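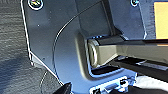 **What does the linen rental contract cover?**

The contract covers sheets, pillowcases, towels, bath mats and robes, including washing, repair and replacement at the end of service life. Mattress pads and shower curtains are billed separately. Customer-owned items are washed by weight and are outside the replacement terms.

## Ordering and stock

**How is the stock level for a property set?**

Skadton uses three sets per bed: one in use, one on the shelf and one in the wash. Properties with a single weekly delivery are set at four. Robes are stocked at two per guest place.

**Can the stock level be changed during the contract?**

Yes. Increases take effect at the next delivery. Decreases take effect at the start of the next billing period, after the surplus has been returned and scanned.

**Is there a minimum order?**

The minimum is 30 pieces per delivery, in any mix. Smaller deliveries are accepted and billed as 30.

## Washing

**At what temperature is linen washed?**

White cotton is washed at 166 °F. Colored towels and cotton-polyester blends are washed at 140 °F. Wool blankets go through a separate cold process and take one additional delivery cycle.

**Which detergent is used?**

Tonik, a liquid detergent without added fragrance, dosed by weight of dry linen. Chlorine bleach is used only on rewash items. Written requests to exclude an account from bleaching are accepted, but stained items from that account are retired earlier and charged accordingly.

**What is a rewash item?**

Any piece that fails inspection after the first wash. It is sorted by stain type (oil, protein, dye, rust), treated and washed again. A piece that fails twice is retired. Common causes are self-tanner, hair dye and mildew from linen bagged wet. Please keep wet towels out of the sheet bags.

**Why are new towels less absorbent?**

Finishing agents from the mill remain on the loops. Soler towels are washed three times before first issue, which removes most of the finish. Fabric softener is left out of all towel programs. 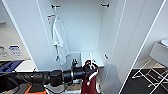
Skandirier, October

The entries below replace the earlier text on robes and losses. Prices are in the rate sheet.

## Robes

**How should robes be stored in the room?**

Hang them by the neck loop on a hook, with the hem clear of any shelf. Folded robes hold creases at the collar and need pressing again before issue. Leave the belt threaded through its loops, as loose belts are the most frequently missing part.

**Are belts charged separately?**

Yes. A returned robe without a belt is logged as incomplete and the belt alone is charged.

**Which sizes are available?**

Medium and extra large. Children's robes can be ordered but are bought in for the account and carry a twelve-month commitment.

## Losses and counts

**How are losses calculated?**

Each piece carries a sewn-in tag that is read at dispatch and at return. A piece not read for 90 days is listed as missing. For example, a property with 1,788 pieces dispatched and 1,006 returned in the period has 782 outstanding, most of which will normally be in use or on the shelf. Only pieces past the limit are charged.

**What happens if a missing piece comes back?**

The charge is credited on the next invoice, provided the tag is readable.

**Who handles count disputes?**

Send the delivery note number and the bag numbers to Iolo Trevor in accounts. Disputes must be received before the following invoice is issued.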